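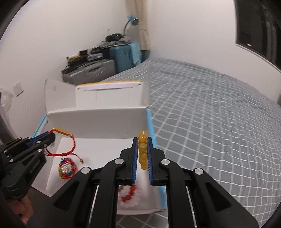
Packing bracelets with the Calloway hand grippers: amber-yellow beads held between the blue ridged pads.

Wistisance pauses Calloway grippers over pad pressure fault

I'm Soledad Benavides and I look after safety at Wistisance, so this one is mine to write. We're asking everyone who has a Calloway hand-held gripper to stop using it for now and check the serial label. If yours ends in 210 or lower, please send it back to us at Hanholm.

The trouble showed up in September during our bracelet packing trials. The fingers on one unit carried on closing after the trigger had been let go, and a string of glass beads cracked between the pads. A small chip flew up and caught the operator on the cheek – she's fine, thank goodness, and was back with us after lunch, but it could have been her eye and I'm not going to brush that off.

We took the gripper apart the same evening and found a return spring that had slipped off its seat. I then had 40 more units opened up and three of them had the spring sitting badly. That's too many for me. The springs are fitted by our supplier, Trusetti, who have been very quick to help and are already sending us a new clip that holds the spring in place.

We've sold 300 of these grippers so far. Repairs are free, postage both ways is on us, and you should have yours back within a fortnight. Please don't try to bend the spring back yourself! If you must handle one before it goes in the post, wear eye protection and keep your fingertips away from the pads.

Press and customer questions: Soledad Benavides, Wistisance, Hanholm. Phones are open until 6pm.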